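About Us

Welcome to Odera! We're a small drop-in drawing and making studio in Durham, and we love a table with things on it. Markers, cups, paper, tape, a puzzle to fiddle with while you think about what to draw next. If you have ever walked past our window and wondered what goes on in here, it's mostly that.

We opened one August with a stack of secondhand chairs and far too much construction paper. The chairs are still with us. The paper went in the first month, and we've been buying it by the carton ever since.

The studio is for anybody who wants to sit down and make a picture. We get kids after school, parents who meant to wait in the car and came in instead, grandparents, college students, and a few regulars who come alone on quiet mornings with coffee and headphones. No experience needed, and no sign-up for open hours.

The tables

Our tabletops are dark gray, and people ask about that a lot. We tried white first. Bright colors look wonderful against the gray, and a pink marker or a little puzzle cube is easy to spot when you look up from your page. They do show every crumb of eraser and scrap of paper, so there's a brush hanging by the door and you're welcome to grab it any time.

We keep the setup simple. Cups for the markers, room for your elbows, and one or two things to play with when your hand gets tired. The puzzle cubes were a late addition and they have been a huge hit, mostly with the grown-ups.
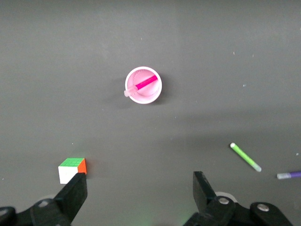
Color cups

This is the part we get excited about! Every marker at Odera has a home, and the home is a cup of its own color. Pink goes with pink, blue goes with blue. We started doing it with our youngest group, who were having a hard time with cleanup (they'd find one big bin at the end of class and simply pour everything in, caps and all). With color cups, putting away turned into a matching game, and now the whole studio does it.

The cups are plain plastic ones in soft colors. They're light, they stack, and a dropped one just bounces. We do run into questions. Where does purple go? Does lime green belong with the yellows? We leave that to whoever is at the table, and we have heard some very long and very serious arguments about it. One group of six-year-olds decided purple should take turns, pink cup one week and blue cup the next, and they kept track of it better than we would have.

Caps come first, then cups. A marker with its cap clicked on will last us months. One left open overnight goes to the dry-marker jar, where we soak the tips and make a kind of watercolor out of what's left. Gellum, our Saturday painting group, runs almost entirely on that jar, and the washes they get out of it are gorgeous.

There's always a point in the afternoon when the markers are all over the table and the cups are standing around waiting. We like that point. It means people have been busy.

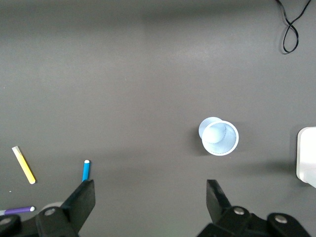 One parent wrote to tell us that her son now sorts the silverware drawer at home by himself, and that he has strong opinions about where the serving spoons go. She wanted to know if we could do something about socks next. We're thinking it over!

What we offer

Open table: Come in, sit down, use whatever is out. Stay as long as you like.

Little Hands: Our class for ages 3 to 6, with a grown-up along. Lots of big paper, lots of songs, and cleanup at the end with the color cups.

Uleo: Our after-school club for older kids, who work on longer projects like comics, maps, and board games they invent themselves. There are 2 sessions a week during the school year.

Gellum: The Saturday painting group for teens and adults. Bring an old shirt.

How we run things

We keep groups small so there's always elbow room and always enough of the good blue. Materials are included in everything we do. If you'd like to bring your own favorites, please do - just put your name on them, because a loose marker in this building will be sorted into a cup within minutes.

Cleanup is part of every class, and we leave real time for it. Markers get gathered up from the middle of the table and go back one by one, and the noise a marker makes dropping into a plastic cup is a very satisfying one.

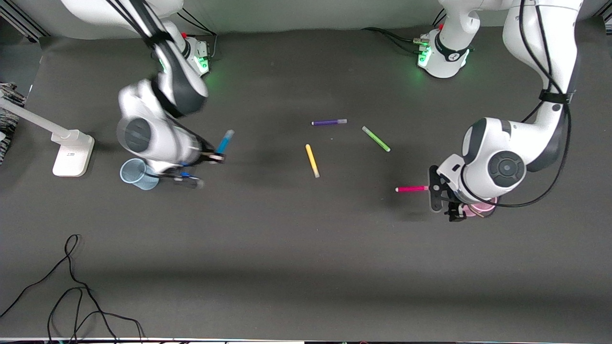
Back to their colors: blue on one side, pink on the other.

Visiting

Drop in during open hours and have a look around. Strollers are fine, snacks are fine at the front bench, and there's a sink for inky hands.

Page updated Wednesday, May 8, 2019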